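What I learned from 432 forum questions

I've been helping out on the Mallet help board for a couple of years now, and last winter I got curious (okay, a bit obsessed) about which questions get answered and which ones just sit there. So I pulled 432 of them into a spreadsheet and started reading. My hunch was that long posts scare people off. I was wrong!

The posts that went unanswered were mostly the short ones. Under 300 characters, there's usually no error message, no version number and no hint of what the person already tried.

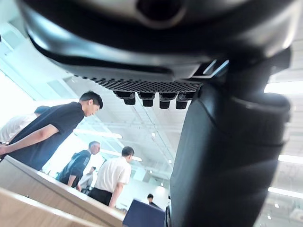

Titles matter more than I thought

"Help with script" got almost no replies, whoever wrote it. "Sort runs twice when the list is empty" had an answer by lunch. I rewrote 25 old titles in April, with permission, and left the questions themselves alone. Most of them picked up a reply within the week – some had been sitting there since before I joined.

Boonmee Limsakul thinks it was just the bump to the top of the page, and he may well be right. I'd love to try it again with plain bumps next to new titles, if anyone wants to help me set that up.

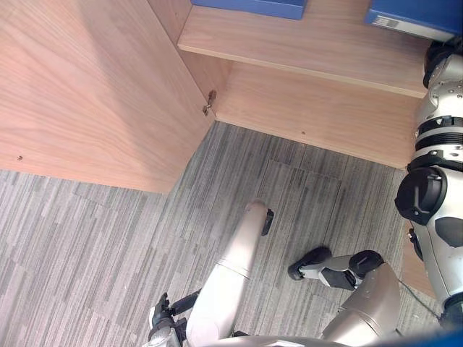 Venley Code Club | Members' Newsletter | December 10, 2021

Anyway, the part I really wanted to tell you about is tags. We have far too many! There's one for "loop" and one for "loops", and people follow one or the other, so half of us never see the other half's questions. Thabiso Kruger has started a list of pairs to merge and it's already longer than my grocery list.
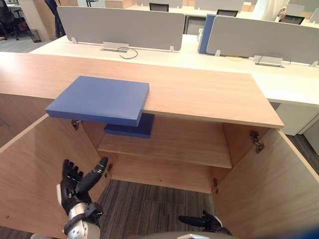

If you spot a pair he's missed, add it to the Mimico thread and say which spelling you'd keep. I'm voting for plurals all the way, but I know a few of you feel strongly the other way (you've told me, at length). We'll leave the thread open through the holidays, and I'll put the spreadsheet up there too once I've taken the usernames out.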